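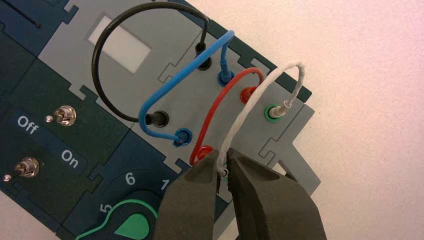 Last changed: Saturday, May 28, 2022

Gripper comparison on the patch board

We have started comparing the Ornow and Mansour fingers on the electronics training board. The job is to move patch wires between the colored sockets, with the wrist camera as the only view. Each gripper gets 100 tries, 14 per session at most. The white wire comes first, held by its lower end with the metal plug tip just above the finger gap.

Wukia supplied the controller, and its settings stay the same for both sets. Wires that cross are scored separately. The Stellora arm joins the test in September. Results will go in the next issue.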